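Durnico Tenants' Services
Kitchen and bathroom tile care: notes for residents of the Enache buildings

1/ Durnico Tenants' Services is posting its guidance on tile and grout care in this thread. It replaces the printed leaflet given out with leases signed before March 8, 2024. Residents are asked to read the posts that apply to their unit. 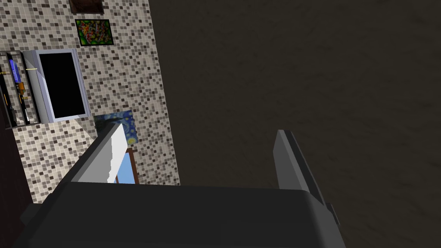 2/ WHICH UNITS ARE COVERED
The guidance applies to all 479 units in the Enache buildings. Units on the courtyard side have small mosaic tile in the kitchen. Units on the street side have larger tile with wider joints. Bathrooms are the same throughout.

3/ Small tile means more grout for the same area of wall. Most of the service requests we receive about kitchen walls concern the grout and leave the tile out of it entirely. For that reason, most of this thread is about grout.

4/ ROUTINE CLEANING
Wipe kitchen tile weekly with warm water and a small amount of dish soap. Rinse with a clean cloth and dry the wall afterward. Soap left on the wall holds dust and cooking grease, and the joints will darken sooner.

5/ Do not use vinegar, lemon juice, or any cleaner labeled as acidic. These products wear down cement grout a little with each use. The loss is hard to see at first and cannot be reversed by cleaning.

6/ Bleach may be used in bathrooms only, diluted as the bottle directs, with the fan running and the door open. Never mix bleach with another cleaner. If a product has been used on the wall in the past day, rinse thoroughly before applying anything else.

7/ Steel wool, wire brushes, and scouring powder scratch glazed tile. A soft nylon brush is suitable for grout. An old toothbrush works well in corners and behind faucets.

8/ STAINED GROUT
For stains that remain after washing, mix baking soda and water to a thick paste. Spread it along the joint, leave it for ten minutes, brush lightly, and rinse. Repeat once if needed. Further scrubbing tends to do more harm than good.

9/ Yellow or brown staining behind the stove is usually cooking oil. Dish soap applied warm and left for several minutes will loosen most of it. Keep water away from outlets, and turn off the burners before you begin.

10/ Pink or black spotting in the shower is common and can be managed by drying the walls after use. Spotting that returns within a week of cleaning should be reported, as there may be damp behind the tile.

11/ A white, powdery film that comes back after wiping is mineral salt carried through the grout by moisture. Please report it and leave it in place until the inspection. The location of the film helps our staff trace the source.

12/ CRACKS AND LOOSE TILE
Hairline cracks in grout are to be expected in older buildings. Please report a crack when it is wide enough to catch a fingernail, when it runs for more than the length of a hand, or when it is near a sink, tub, or shower.

13/ A tile that sounds hollow when tapped may have come away from the wall. Do not press it back or try to pry it off. If a tile has already fallen, keep it. Matching stock for the courtyard kitchens is limited, and the original piece can often be put back.

14/ Cracks between the counter and the wall are a separate matter. That joint is filled with flexible sealant, which shrinks with age. Replacement is done by our staff at no charge to the resident. Please do not fill it with grout — it will crack again within the season.

15/ HANGING ITEMS
Drilling into tile is not permitted without written approval. Adhesive hooks may be used on glazed tile if they are rated for removal. Residents should warm the adhesive with a hair dryer before taking a hook down.

16/ Requests to drill are reviewed by Nisreen Daher in the building office. Please include a sketch of the wall with the location of the nearest pipe fixture and outlet. Approval is normally given or refused within five working days.

17/ SEALING
Grout in the kitchens and bathrooms is sealed by Durnico on a rotating schedule. In February, 95 units were completed, all of them on the courtyard side. Work on the street side will follow by floor, starting from the top.

18/ Residents receive written notice seven days before sealing. On the day, please clear the counters and move any items that lean against the wall. Refrigerators and stoves will be moved by our staff.

19/ The kitchen wall must stay dry for 24 hours after sealing. Boiling and steaming should be avoided during this time. A light odor is normal and clears with the window open. Residents with breathing conditions may ask for a different date by calling the office.

20/ Residents who prefer to do this work themselves may borrow an applicator kit from the office. Sealer is supplied with the kit. Products bought elsewhere, including colored sealers, must be approved first. Some of them cannot be removed once dry.

21/ MOVING OUT
Discolored grout is treated as ordinary wear and is not charged against the deposit. Charges apply to drilled holes made without approval, to painted tile, and to etching caused by acid cleaners. Laurențiu Nistor conducts the move-out inspections and can answer questions in advance.

22/ Residents may request a walk-through before giving notice. The walk-through is free and carries no obligation. Any item found at that time can be corrected by the resident or referred to our staff for a written price.

23/ HOW TO REPORT A PROBLEM
Call the office at extension 2248 or leave a written request in the box by the mailroom. State the unit number, the room, and whether water is present. Active leaks are handled the same day, at any hour.

24/ Non-urgent tile and grout requests are grouped by stairwell. The present wait is 28 days. Residents who have waited longer should ask for Sânziana Mihăilă, who keeps the work schedule and can confirm whether the request was entered.

25/ A correction to the former leaflet: it advised "a weak vinegar solution" for shower walls. That advice is withdrawn. Residents who followed it need take no action beyond changing cleaners — any affected joints will be looked at when the unit is next sealed.

26/ Large-print copies of this guidance are available from the office on request. Please tell the staff at the front desk which language you prefer. Questions about individual units should be made by phone or in writing, as replies to this thread are not checked daily.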